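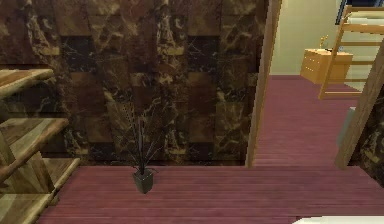 Tiled wall and plank floor, rendered

From: Berwyn Hughes
To: home network list
Date: 8/25/23
Subject: Re: Fosine mesh kit - any good in a long house?

Morgan wrote:
> Thinking of the Fosine 2 pack to replace the router our provider sent.
> House is long and thin, study is at the far end and the signal
> there is hopeless. Video calls drop, printer vanishes. Is it worth the
> money or should I just get a cheap extender? Also does it do away
> with the old box or do I need to keep that plugged in?

Quick one as I'm out the door in a minute.

Had the Fosine pair since December. Paid 319 for the two, from Gatley, who were cheaper than buying direct and threw in a longer network cable. Would buy again, with grumbles.

Old box - yes you keep it. The Fosine has no modem in it, the page is vague on that and I very nearly sent mine back. Put the provider's box in modem mode (ours was under Advanced, yours may be somewhere daft), then cable from that to the first Fosine unit. If you leave both doing the routing you get two networks fighting and the printer will be the first to go. Sounds like what you've got now, come to think of it.

Speeds. We pay for 599 down. Next to the main unit I get pretty much all of it on the laptop. Far bedroom over wireless, 35 before, well over 200 now. Not the full whack but calls are fine and the telly doesn't buffer.

Placement matters more than the leaflet lets on. I had the second unit right at the far end to start with, next to the desk, and it was rubbish. Moved it back to the landing, halfway, much better. If you can run a cable between the two then do, no contest.

Grumbles:
- app wants an account before it'll do anything
- only one spare socket on the second unit, so I had to add a little switch
- light on the front is v. bright, you can turn it off but teh setting is buried
- it rebooted itself twice in the spring, fine after an update

Cheap extender - had a Plurnemmont one before this. Halved the speed and dropped out whenever the microwave was on. Went to my sister, who hasn't thanked me. Wouldn't bother.

One more thing, give the new network the same name and password as the old one and everything reconnects by itself. Saves going round every bulb and doorbell. I didnt, and lost an evening to it.

Shout if modem mode gives you bother, I've got the steps written down somewhere.

Berwyn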